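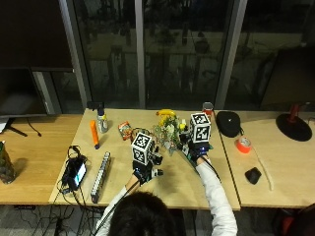
Tabletop Items, Set 3

Gallery of the small-object table at the Odano workroom, set up in May. Table height is 800 mm. Each item is logged on the Stullel sheet before it goes back on the shelf.

Bouquet and back row
Artificial flowers at center, small yellow blossoms, with a banana lying behind them. The small red-and-silver can stands at the back edge — snack packet to the left of the bouquet. Sheet line 174.

Bouquet on cloth
Cream-colored cloth, creased on the diagonal. Flowers near a red package, black chair with teal-green trim.

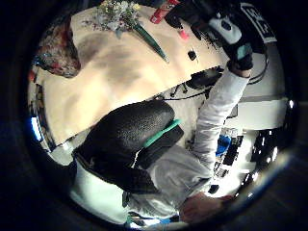 Sheet notes
Cloths are stored folded, 20 to a bin. Packets are filed under Brarnis.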